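# Translucent part in simulated cell: gripper closes on the yellow base but the grasp is reported as failed

**Plomley**

Our department maintains a simulated copy of one handling cell. The wrist view below was rendered with the marble surface selected. 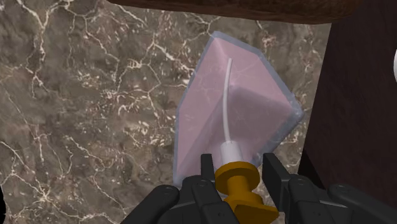 Mahasneh, replying first, asked whether the collision shapes had been rebuilt after the last change of part. They had been, on August 30, 2026, and the fault remained. The gripper is commanded to hold the yellow base between its two fingers. The controller nevertheless records a failed grasp in 9 trials out of 20. Could members advise which settings should be examined first?

**Raghda Srour**

Please check the contact settings before altering the grip force. In our own cell the finger pads and the part had been given different contact margins, and the controller read the difference as a missed grasp. The procedure we follow is:

1. Set both margins to the same value.
2. Reduce the time step by a factor of two.
3. Repeat the full set of trials with the plain surface, then with the marble.

Should the failures occur only with the marble, the fault lies with the vision check - a see-through part takes on the pattern behind it. In that case the check should be made on the yellow base alone.

**Nurumthorpe**

We had the same message and reinstalled everything. It went away for more than two weeks and then came back. I would try the margins.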